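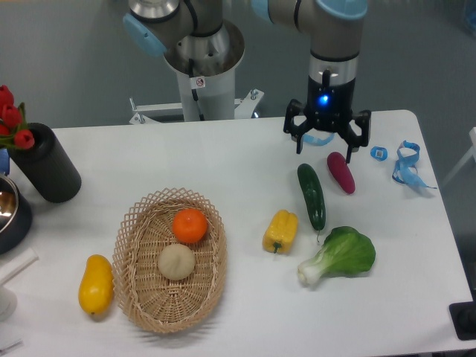
White table with artificial fruits and vegetables and the woven basket.

Home | Building | Checklists | Forms | Contact

Handport Building, Ground Floor
Monthly safety checklist with comments, June

This checklist is for the tenants of the ground floor and for the cleaning firm Brorkari. Please mark each point with OK, REPAIR or NOT CHECKED. When you mark REPAIR, write also the place, so that the person who comes with tools does not need to search.

1. Exits and corridors

1.1 Main exit door opens fully from inside without a key. OK
1.2 Back exit door opens fully from inside. REPAIR
Comment: The door opens, but it touches the ground in the last part and one must push with the shoulder. It was the same at the previous check. I have reported it to Zomton again and asked for a date.
1.3 Corridor is free in its full width. REPAIR
Comment: 2 folding chairs and one roll of carpet stood by the meter cupboard. The chairs are now in the store. The roll is too heavy for one person, so it is still there.
1.4 Exit signs are lit. OK
Comment: The sign by the stairs is weaker than the others - please look at it next month.

2. Floors and steps

2.1 No loose edges, holes or raised joints. OK
2.2 Mats lie flat. REPAIR
Comment: The mat at the entrance curls on the left corner. Tape was used before and it did not hold. I would prefer to order a new mat with a rubber border.
2.3 Wet floor sign is in its place and readable. OK
2.4 Strips on the steps are complete. NOT CHECKED
Comment: The stairs were closed for painting at the time of my visit.
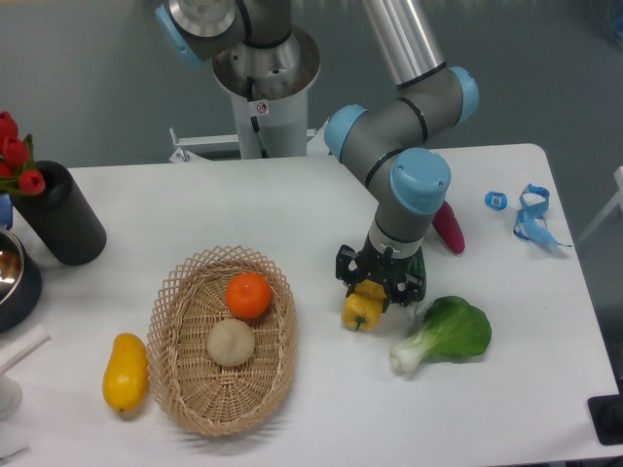 Photo: Walczak

3. Fire equipment

3.1 Extinguishers hang on the wall and the pin is in place. OK
3.2 Pressure needle is in the green area. OK
Comment: All 3 are in the green. On the extinguisher near the kitchen, the label with the service month is almost not readable. Zomton should bring a new label at the next service.
3.3 Fire blanket in the kitchen is reachable without moving anything. REPAIR
Comment: A coffee machine was placed in front of it. I moved it, but the cable is short, and I am afraid it will return to the same place.
3.4 Alarm test made. OK
Comment: Test at 10 in the morning. It could be heard in every room, also in the toilets with the door closed.

4. Electricity and lighting

4.1 No damaged plugs or sockets. OK
4.2 Extension cables are not connected one into another. REPAIR
Comment: Found in the front office, under the desk. The tenant was informed and has promised to change it.
4.3 Emergency lamps stay on for 30 minutes in the test. OK 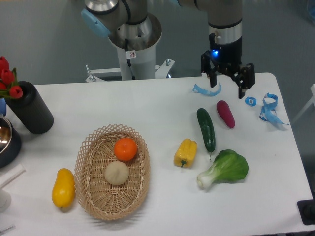
5. Kitchen and first aid

5.1 First aid box is complete and nothing is past its date. REPAIR
Comment: Plasters are missing and the eye wash is past its date. Please write on the list inside the lid when you take something.
5.2 Hot water is not too hot at the tap. OK
5.3 Refrigerator is clean and closes well. OK
Comment: The rubber has a small tear at the bottom. It still closes.
5.4 Knives are in the drawer, in the holder. OK

6. Open points

Back door (1.2): Zomton.
Carpet roll (1.3): Brorkari, with two persons.
Mat (2.2): waiting for the price.
Strips on the steps (2.4): to be checked when the paint is dry.
First aid box (5.1): refill is ordered.
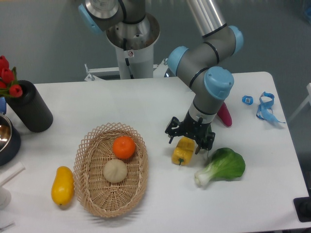 White table, with gray floor behind and to the right.

Please return the signed form to the box at the reception. Earlier forms are in the gray folder, and they should stay there.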